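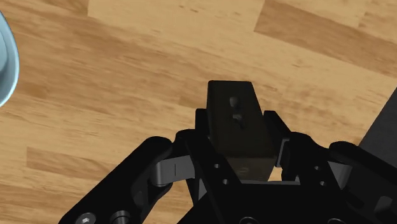
One respondent in Curorcombe told us that she would sooner wait three weeks for a moulded part from overseas than fit a printed one the same afternoon, and that the price difference did not come into it. A respondent in Flirville held the opposite view and said he had stopped ordering from manufacturers altogether.

Figure 3. Dark rectangular block held upright, wooden planks behind (rendered).

4.2 Fit, finish and repeat orders

The two remarks mark the ends of the range we met in the interviews. Most of the 47 people we spoke to sat somewhere between them. They would accept a printed dishwasher clip or a blind bracket without much thought, and were more careful with anything that carried weight, touched food or sat near a heating element. Very few of them raised colour matching unprompted, although the retailers had told us it was the complaint they expected most.

The order records support this reading. Over the study period the Flanura parts library passed 3686 completed household orders to local print shops in the two towns. Of these, 472 were returned or reprinted at least once. We coded the reason for each return from the shop's own notes. In 315 cases the reason was dimensional: the part was too tight, too loose, or had been ordered for the wrong model year. The remainder were split among breakage in use, surface finish, delivery damage and notes too short to code. Finish was a smaller category than breakage in both towns.

Dimensional returns are not a single problem. Some come from the customer, who has measured a worn part and ordered a copy of the wear. Others come from the file. Flanura accepts uploads from hobbyists as well as from manufacturers, and at the time of the study it did not display the tolerance a file had been drawn to. Hoàng, the larger of the shops in Curorcombe, had begun keeping its own list of files that needed scaling before they would fit, and staff there consulted it before every job. The Flirville shops had no such list. We were not able to separate the effect of the list from the effect of Hoàng's newer printers, and we make no claim about either.

Repeat ordering followed first experience closely. Households whose first part fitted were likely to order again, often for a different appliance. Households whose first part was returned seldom came back, even where the reprint was free and arrived promptly. Several interviewees in this group described the failed part as having been badly made when the shop's note recorded a wrong model number. Responsibility for the fault had little bearing on whether they ordered again.

There is a practical consequence for the shops. A free reprint costs little in filament but takes up counter time, and shop owners told us that explaining a tolerance to a customer took longer than printing the part. Two shops had started asking first-time customers to bring in the broken piece. Both thought it cut down on returns, but neither had kept records from before the change, so we treat this as opinion.

Material choice had less influence than we had assumed. Customers were offered PLA, PETG or nylon at checkout, with a short note on each, and the large majority took whichever option was listed first. When the order of the list was altered in October, their choices moved with it. Section 4.3 looks at that change in more detail, along with its effect on breakage for parts fitted outdoors.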